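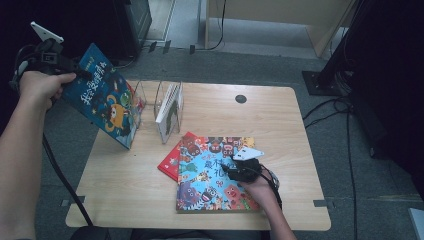 Book table, two operators, one gripper each. Stands at the back.

Ticket 1933: Open day demo, book shelving station
Queue: Visits and demos
Opened by: Soledad Tovar
Assigned to: Amanuel Moges
Status: Open, waiting on reporter

Summary
Visitors were told the station "sorts a pile of picture books into the stands on its own." What they got was people holding grippers. I'm asking for the wording on the sign and in the talk to be changed before the July visit, or for the demo to be changed so the wording fits.

Steps to reproduce
Stand at the book table during a demo slot. Read the sign. Watch the table. Ask whoever is talking which part is automatic.

Expected
A robot puts books into the acrylic stands.

Observed
Operators put books into the acrylic stands, using hand-held grippers, while a person from Danimness talked over them about the future of libraries. The grippers are nice pieces of work and I have no complaint about them. But a parent next to me asked when the robot was coming out, and the answer was four minutes long and didn't contain a time.

Comment, Amanuel Moges
The sign is correct if you read all of it. The second paragraph says the station collects demonstrations for the Gorar arm, and the arm learns from them. The arm was in the other room. I agree the first paragraph is too big and the second one too small.

Can you say which slot you were in? We changed the talk after lunch.

Comment, Soledad Tovar
The one at 2. I stayed for the next one too and the talk was the same, so I don't know what was changed.

I did go to the other room. The Gorar arm was switched off with a card on it saying it would run later. I asked at the desk and was told "later" meant a video. So the visitor path was: people moving books, then a parked arm, then a film. I have no reason to think the arm can't do this job, but I wasn't shown that it can, and neither was anyone on my tour. The handout says 49 books shelved without a miss. By which machine, in what room, and who put the books out first? Please attach the log. 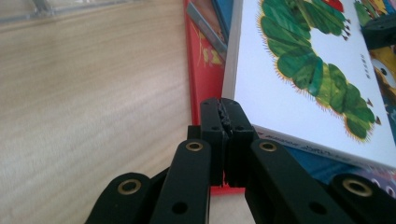
Page last changed: July, 16:20, by amoges (caption shortened, log request linked)

Comment, Yoshinori Minami
I look after the grippers, so I'll answer for those. The close view is from the gripper's own camera, with the fingertips together in front of the white caterpillar book. The training uses that view. Picture books are a fair test in my opinion: hard covers, slippery, all different sizes, and in a heap they lean on each other. The red one and the blue one are both partly covered there. Picking the top book is easy. Getting at one underneath without dragging the rest along is where we lose time.

On the 49: it came from our Valderrama test setup, with the books laid out singly and a gap between them. No heap. I didn't write the handout and I wouldn't have put that number next to this table.

Comment, Soledad Tovar
Thank you, that's the first straight answer I've had. Then the number has to come off the handout, or the words "laid out singly" have to go on it in the same size type. A heap and a row are two different jobs.

Further questions, and I'd like these answered one at a time please:

1. Has the arm ever done the heap, start to finish, with no hand in it?
2. If yes, how many tries, and is there a recording that isn't sped up?
3. If a visitor asks to swap in a book from home, will you let them?

Comment, Amanuel Moges
1. Yes, in the lab.
2. 30 tries on the last version. I have the recordings. Sota Hosoda is checking which ones count as clean, as we don't agree yet on whether a book that goes in upside down is a pass. I'd say no. Marketing would say yes.
3. I'd like to. Yoshinori would rather we keep to hard covers.

Comment, Yoshinori Minami
Hard covers only, yes. Paperbacks fold in the jaws. I'm happy to have that on the sign too.

Comment, Soledad Tovar
Upside down is a fail. My mother shelved books for a living and she would have something to say about it.

Also, not really part of this ticket, but the cables on the floor by the table want looking at before the next group of children comes through. I'd file it separately but the form wouldn't let me pick a room.

Comment, Amanuel Moges
Filed for you under the Duren room, which is what the form calls it for reasons that predate me.

Changes made so far:
Sign reworded. First line now reads "People teaching a robot to shelve books."
The 49 figure taken off the handout. Reprint ordered.
Card on the Gorar arm now says "Video only today" when that's the case.
Begoñe Urquijo will give the talk in July and has asked to see this ticket first.

Not done:
Recordings not attached. Waiting on Sota.
Live run of the arm at the July visit. Requested, no answer yet.

Comment, Soledad Tovar
The new sign is fine. I'd still like to see the arm do a heap with people in the room, and if it drops one, leave it on the floor and let them see that as well. Please don't close this when the sign goes up. Close it when the recordings are attached and someone outside the team has watched them at normal speed. I'm willing to be that someone.

Status changed: Waiting on reporter to Waiting on recordings (amoges)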